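Forum > House & Garden > Kitchen > Freezer in an unheated garage

marrowfat
We've run out of space indoors and I want to put an upright freezer in the garage. It's a single skin brick garage, no heating, and it gets properly bitter out there. The chap in the shop said any freezer would be fine, my sister says they all pack up in the cold and she lost a whole lamb. Who's right?

VictorMushi
Your sister, mostly! We had a Vachon fridge freezer in ours and every cold snap the freezer half would start to thaw. Sounds backwards but there's only one thermostat and it sits in the fridge part. Garage is cold, fridge thinks it's done its job, compressor never kicks in, peas go soft. A freezer on its own is a different animal though.

pennyfold
I'd disagree with "mostly". I've had a chest freezer (Grarico, the plain white one) in a shed for 11 years and it's never missed a beat, and the shed has a gap under the door you could post a cat through. The manual will give you a lowest room temperature. If it says 10 degrees, don't risk it.

marrowfat
Thanks both. I was hoping for an upright because I'm short and I'd end up head first in a chest one. There's an Itex upright at 104 quid, ex display, but I can't find a manual for it anywhere.

dunnock
Ring them and get them to read you the rating plate. And check the guarantee, mine was void the minute it went outside the house, which I only found out in August when the door seal went.

VictorMushi
Seal is a good shout. Uprights also lose a lot more cold each time you open them, so if the kids are in and out for lollies get the chest and a step.

pennyfold
Or a chest with baskets. Mine has three and I hardly ever have to dive for anything. Meat at the bottom, bread on top, done.

dunnock
Bread on top gets squashed less but it also gets frost on it quicker. I'd put it in the middle.

pennyfold
We will have to differ on bread :)

marrowfat
Rang the shop. The plate says down to minus 15 so I've put a deposit on it, upright and all. Will report back once we've had a hard frost. Step still needed for the top shelf, sadly.

Related threads
Flomum dehumidifier in a garage, worth running?
Defrosting without flooding the floor
How long does frozen stock keep?
Mice and cable insulation 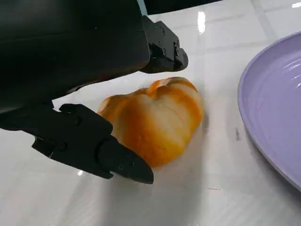
On the table, 5 January 2019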